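Little Cardboard Shelters for a Messy Worktable

I love a good cardboard box, and I will happily defend keeping a stack of them behind the door! Small shipping boxes, the plain brown corrugated kind, make terrific cubbies for a worktable. Lay one down so the opening faces you, trim the loose flaps, and glue a flat piece across the top that sticks out a little on each side. Now you have a tiny house with a roof, and the roof is a second shelf for light things like tape or a pencil.

My neighbor Shalini Kandpal got me started on these. She keeps yarn ends in hers, and I use mine for sandpaper scraps — 100 grit in one, 200 in the next.

Let the corrugation lines run the same way across the whole top panel if you can, and press the glued edges under a heavy book overnight. A pine table with a few knots in it makes a lovely home for one of these, brown on wood, very cozy.

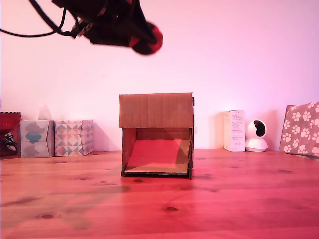 What glue holds corrugated cardboard best? Plain white craft glue, spread thin with an old card and left to dry under weight. Hot glue grabs faster but leaves a ridge.

A few more things I've picked up: score before you fold, always, and change the blade sooner than you think you need to (dull ones chew the edge). Cut from the smooth side. Three light passes make a much cleaner line than one hard push, and your wrist will thank you!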